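Desk Setup and Desk Mat Care: Frequently Asked Questions

Applies to Curley desks in white finish, Skukine mats and Achari monitor stands. For chairs, see the separate seating FAQ.

Ordering and delivery

What is included with a Curley desk?
Desktop, legs, fixings and one hex key. Monitors, mats, power strips and input devices are sold separately.

Can I order a desk without the legs?
Yes. Use order code 2399 and select "top only" at checkout. The mounting holes are drilled to the same pattern as the full desk.

Positioning the monitor

Which stand types are suitable?
Any stand with a stable base will work on a flat top. Stands with splayed legs take up more depth than a single round foot, particularly under a curved screen. Measure from the front tips of the legs to the back of the stand before deciding where the keyboard will go.

How close to the back edge can the stand sit?
Keep all contact points at least 2 inches from the edge. The Achari stand has a rubber pad under each foot. Check that every pad is seated fully on the desktop, then press lightly on the top of the screen to confirm that it does not rock.

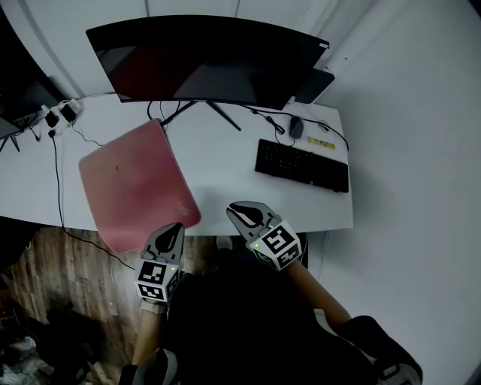
Curved monitor at the back of a white desk, with keyboard, mouse and pink mat in front of it.

Does the monitor need to be centered on the desk?
No. Center it on the place where you sit. On a desk with two monitors, center the one you use most and angle the other toward the chair.

What should I do with slack cable?
Gather it behind the stand and secure it with a reusable tie. Leave enough free length for the screen to tilt. Do not fold power leads sharply or pinch them under a stand foot.

Where should the power strip go?
On the desktop along the back edge, or in the optional tray below. If it stays on the desktop, leave space beside bulky adapters so that they do not push each other out of the sockets. The supply cable should drop behind the desk where possible. A cable that comes down over the side should be clipped to the leg and kept clear of the chair casters.

Placing a desk mat

Should the mat go down before or after the keyboard and mouse?
Before. Clear the area, wipe it with a dry cloth and lay the mat parallel to the front edge. Put the keyboard back first, then the mouse.

How far should the mat be from the front edge?
Leave a gap the width of a finger. A mat that hangs over the front will curl at the corner and can be dragged off by a sleeve or an armrest.

My mat will not lie flat. What can I do?
Roll it loosely against the curl, hold it for a minute, then lay it flat and place books on the corners overnight. Avoid irons and hair dryers. Heat can separate the top fabric from the backing.

Does it matter which way the logo faces?
Only for appearance. The backing grips equally in all directions. Skukine mats have the logo at the bottom right when the mat is turned the standard way.

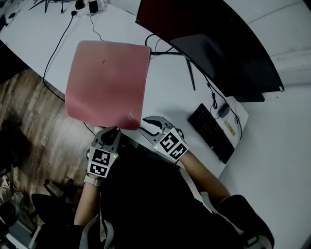

Stitched edges need slightly different treatment from cut edges. Do not pull a loose thread. Trim it level with the fabric using small scissors and leave the rest of the seam alone. A damaged seam is covered for 19 months from delivery.

Cleaning

How do I clean the mat?
Use lukewarm water, a drop of dish soap and a soft cloth. Work from the middle outward. Rinse with a second cloth and dry flat, away from direct sun. Pleltero fabric cleaner may be used on set-in marks after testing a corner.

Is fading covered?
No. Light colors, pink and pale gray in particular, can fade where wrists rest or where sunlight reaches the mat. Turning it end for end every few weeks evens out the wear.

Can the mat go in a washing machine?
Mats without a rigid layer can be washed cold on a gentle cycle, with the spin speed set no higher than 200 rpm. Do not tumble dry.

How do I clean the white desktop?
Use a damp cloth followed by a dry one. Scouring pads leave a dull patch that cannot be polished out.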